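**Ticket: Blu-ray box set, disc 3 freezes at chapter 41**

Status: open, though the seller keeps marking it solved

2022-02-14

Bought the Wandville box set from Steltbridge in October. Disc 3 is the feature I wanted it for, the long Gautam restoration with the original mono track. Picture locks at chapter 41, sound runs on for a few seconds, then the player drops back to the menu. Same spot every time.

Setup: standalone player, latest firmware, region set correctly. Discs 1 and 2 play through with no trouble. So do the extras on disc 4, including the commentary, which I could have done without.

**First reply from Steltbridge (summary)**

Clean the disc with a microfiber cloth, center to edge, and retry. They also said their discs are "100 percent checked before shipping." I have my doubts. Checked by whom, and for how long? The film is not short.

**What I tried**

1. Wiped the disc as told. Froze at chapter 41.
2. Skipped straight to chapter 42. Plays to the end.
3. Unplugged the player for 60 seconds. Froze at chapter 41.
4. Borrowed a second player, different maker. Froze at chapter 41.
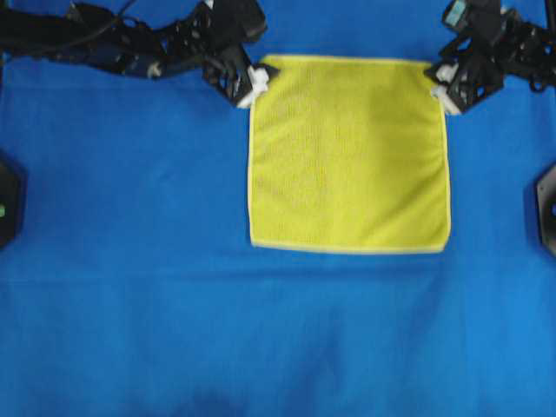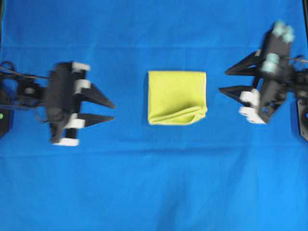
Yellow microfiber on blue cloth.

Two players failing on the same chapter tells me it's the disc. Support says it could still be "a compatibility matter" – a phrase that seems to cover anything they don't want to replace.

**Second reply**

They now blame the pressing plant, Plulside, and say a replacement program is "under review." On the forum I found other buyers of the same set with the same freeze, all on disc 3. One had already been sent a new copy, and that one froze too. If the fault is in the master, a swap from the same batch won't help.

**What I'm asking for**

- Confirmation that disc 3 has been re-pressed, with a way to tell the new one from the old
- A replacement for disc 3 only. I'm not mailing back the whole box and the booklet with it
- If neither can be done, a refund

Please don't close this again until a disc has played past chapter 41 in my player. I'll post the result when one turns up.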